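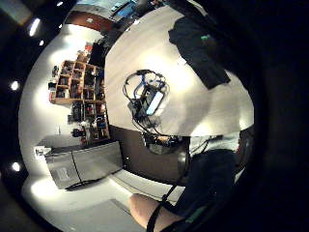 The Grestel hand-held gripper has been on my bench since January. I wanted to know whether it could replace the older Collado unit for cloth work, so I ran both through the same routine: pick up a folded dark garment, lift it, lay it back down.

Each tool got 53 attempts with the same controller settings. The Grestel dropped the cloth 8 times and the Collado 14. Most of the Collado drops came at the first pinch, where its hard fingertips slide off a single layer. The Grestel pads are softer and close about as evenly as I could ask for.

The wide lens is the weak point. With dark fabric held up close, a large part of the view has no usable texture, and tracking has to lean on the ceiling lights and whatever is left near the rim. 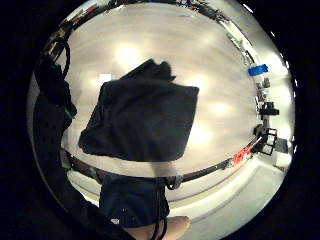 Dropping the exposure helped with the lights but cost detail in the folds. I settled on a fixed value of 45 in the Ultance controller and left auto gain off – it hunts every time the cloth crosses the center.

Cable routing still needs work on both tools. The Prestgate clips I ordered are too stiff for the thin cable, so it stays on straps for now. Next on the list is a lighter-colored fabric with the same settings.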